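Endlow Community Help > Desktop Hardware > Upgrades and Repairs

Swapped CPU, machine powers on but no display, memory light stays lit

Posted by Uwe Wegener
Tagged: cpu, no-post, memory, socket

I have an older office tower from Hinrichs that I use for bookkeeping and some light CAD. Last weekend I replaced the processor with a faster one from the same generation. The new part is on the board maker's support list. I bought it used from a seller in Pirkiren who says it was pulled from a working machine.

After the swap the fans spin, the drive starts up, and the keyboard lights come on for a moment. There is no picture on the monitor. The small diagnostic light next to the memory slots stays on. After 12 seconds the machine turns itself off, waits, and starts again. It repeats this until I cut the power.

What I have done so far:

Reseated the memory, both sticks.
Tried each stick alone in the slot the manual lists first.
Cleared the CMOS with the jumper.
Checked that the 8-pin CPU power plug is fully in.
Connected the monitor to the graphics card and then to the board's own output.

The old processor worked up to the moment I removed it. I have not put it back yet because I have used up the thermal paste that came with the cooler. Is the used processor bad, or is there something else to check before I send it back? The seller gives me until Tuesday.

Answers

Wiebke Gerlach

A memory light after a processor swap does not have to mean bad memory. On this type of platform the memory controller is inside the processor, and the memory channels run through the socket contacts. If one contact in the wrong area does not touch its pad, the board reports a memory fault even when both sticks are fine.

I would work in this order.

First, check the BIOS version. "On the support list" is only half of the information. The list also gives the lowest BIOS version for each processor, and a board that left the factory before your new part came out may not start with it. The version is usually printed on a small sticker on the BIOS chip or on the edge of the board, but the sticker is wrong if the board was ever updated. The only safe way to read it is to start the machine with the old processor. You need more thermal paste for that, so buy a tube now. You will use it either way.

Second, inspect the socket. Turn off the supply, pull the cord, and hold the power button for 10 seconds. Lay the case on its side so that the board is flat. Do not do this with the tower standing up. Take off the cooler, release the lever, open the load plate, and lift the processor straight up by its edges. 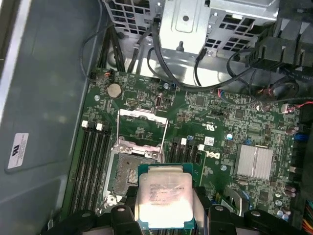

Set the processor down with the contact pads facing up, on something clean that does not build up static. Look at the pads under a bright light. Paste on a pad can block contact. Remove it with isopropyl alcohol of 90 percent or higher and a lint-free cloth, then let it dry completely. Do not use a pencil eraser. It leaves crumbs and can wear the plating.

Then look at the pins in the socket. Do not look straight down. Move a flashlight around at a low angle and watch the reflections. Good pins reflect as an even pattern. A bent pin breaks the pattern and shows as a bright or dark spot. Check from at least two sides, since a pin that leans directly toward you looks normal from that side. Taking a close photo with a phone and enlarging it on a monitor works better than a magnifying glass for most people.

If you find a bent pin, stop and decide whether you want to try a repair. I have straightened a few with a fine sewing needle and a steady hand. A pin that is bent slightly will usually go back. A pin that is folded over often breaks, and then you are looking for another board.

Third, when you put the processor back, match the notches and the corner triangle, lower it without sliding it, and close the plate. Lever resistance is normal. Tighten the cooler screws a few turns at a time in a cross pattern. Uneven cooler pressure can produce exactly the fault you describe. If the light goes out when you loosen one cooler screw by half a turn, you have found the cause.

Ludger Diekmann

Used CPUs are a gamble, send it back and get your money.

Wouter Michiels

I agree with Wiebke on the order, with one change and some additions.

The change: put the old processor back before you do anything to the pins. If the machine starts normally with it, the socket is probably fine and you can read the BIOS version on the first screen. If the machine fails the same way with the old processor, the fault is in the socket, the board or the mounting, and the seller has nothing to do with it. That test takes half an hour and splits the problem cleanly.

Strip the build down for the test. Unplug the drives. Take the graphics card out if the old processor has built-in graphics, and use the board's output. Use one stick of memory.
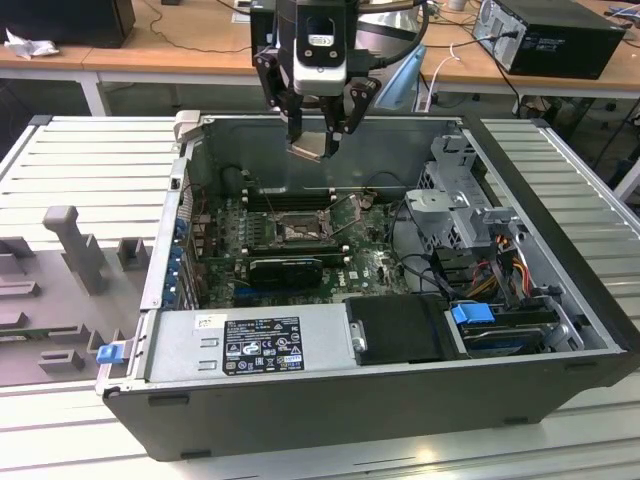 Keep the case on its side until the test is finished. A heavy tower cooler that hangs from a vertical board with loose screws can lift one edge of the processor, and you would be chasing that for the rest of the evening.

On the BIOS: if the version is too old, update it with the old processor installed. Use the board's own update tool from a USB stick formatted as FAT32, not a program running in the operating system. Load the default settings afterward, shut down, and swap.

The restart loop is also worth a note. Many boards retry memory training with slower settings after a failed attempt, and power off between attempts. After a processor change the first training can take a couple of minutes. Your 12 seconds is too short for that to be the explanation, but on the next try leave it alone for five minutes before you pull the plug.

On thermal paste: any ordinary one will do. I use the Jivach paste in the small tube because it wipes off easily. Put a pea-sized amount in the middle and let the cooler spread it. Clean both surfaces every time you lift the cooler, even if it was only on for a minute.

Comment from Uwe Wegener

Old processor is back in and the machine starts. The BIOS is 2 versions behind the one the list asks for. Updating tonight, will try the new part again after that.

Comment from Wiebke Gerlach

Check the pads on the new one while it is out.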